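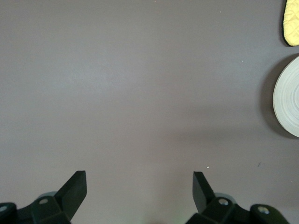

From: Sølve Rustad
To: residence-law list
Subject: Re: Permit conversion bill, transitional clause

Gunnel Løken wrote:
> The ministry text says holders of the old seasonal permit "may apply
> for conversion" before the end of July. Does a person whose permit
> expires in May still count as a holder? Our members at Bakke have
> 151 people on the old permit, and the employer there (Clinow) has
> told them to wait for the new card. I read clause 4 as saying they
> should not wait.

Gunnel,

I read it the same way. Clause 4 defines a holder as a person with a valid permit on the day the application is filed. The July date is the last day for filing. It does not extend any permit. A person whose permit runs out in May has to file by then, or file for renewal under the old rules first and convert afterward.

There was a softer version. The draft that went to the Prurkamura hearing had a bridging period of three months after expiry, and I think Clinow is working from that draft. The bridging period was struck in the second reading. The explanatory note was not updated and still mentions it — this is probably where the confusion comes from. The note has no force against the text of the clause.

Points for your members, in the order I would send them:

1. Check the expiry date printed on the permit itself. The date in the employment contract is often later and does not count.

2. File at the district office and ask for a stamped receipt. Under clause 6 the receipt keeps the right to work in place until a decision is made.
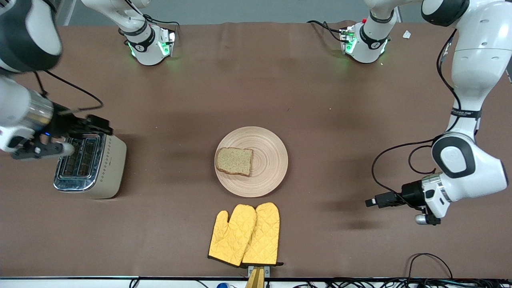

3. Include family members on the same form. Separate forms are treated as separate cases, and the spouse's right to work then depends on its own decision date.

4. Keep the old card after filing. The Sindance office has been asking people to hand it in, but I can find no basis for that in the bill or in the current regulation.

What I can't answer is whether time spent abroad breaks the residence count. The bill refers to a regulation that has not been published. I have asked the ministry for the draft and will post it if I get it.

If you have Clinow's advice in writing, please send me a copy off list.

Sølve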